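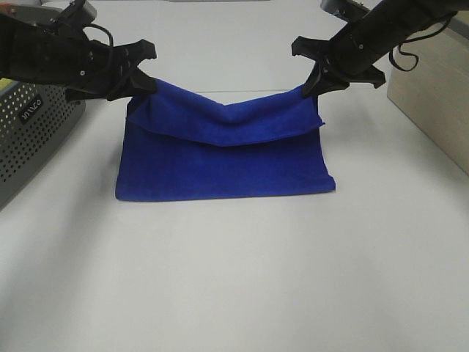
Which towels for a walking trip?

wbosman
Posts: 260
August 24, 2022
In September I walk from Latport to Hiltum, staying in hostels. My cotton bath towel takes almost half of the bag. Is microfiber good enough, or will I regret it?

Koster_W
Posts: 1714
I did the same walk with one microfiber towel and was content. Wash it without fabric softener, otherwise it stops taking up water. The hostel in Alham charges for towels, so bring your own.

kuipers
Posts: 985
I disagree with Wouter. Microfiber sticks to my skin and smells after two days. A thin linen towel is heavier but much nicer.

Koster_W
Smells only if you pack it damp – hang it outside on the bag.
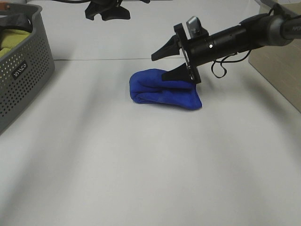
kuipers
In Alham it rained three days, so hanging outside did not help me much. About the space I agree with you. A soft blue cloth folded to a small bundle like this one goes in a side pocket, and my linen does not.

wbosman
Thank you both. I will take a small microfiber for the body and a piece of linen for the face. Does the hostel in Hiltum have a drying room?

Koster_W
It had one, but ask before you go.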